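Home Browse Issues Authors Search Download PDF

3.2 Equipment planning and cost

The purchase plan for the hand-held gripper stations was drawn up at the Mollel site in November and covered 18 stations. Each station was budgeted as one line: two grippers, spare finger pads, a power strip, adapters and a box of household items. Gyu-bin Geum set the ceiling at 2000 per station, excluding labor. Figure 2 shows a tabletop with two grippers in use.

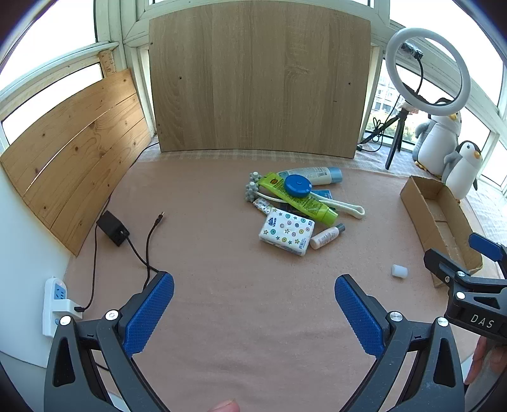 Figure 2. Tabletop work with hand-held grippers.

Pads were treated as consumables and ordered in lots of 200 from Bollstead. Adapters were first entered under general supplies – a choice that hid their true share of the cost – and were moved to the station line in the second draft. Quotes from Gil and Flullevby differed mainly in lead time, which was roughly 68 days for the slower supplier. The household items were bought locally and written off at purchase. Furniture was left out of the plan, as existing tables were used.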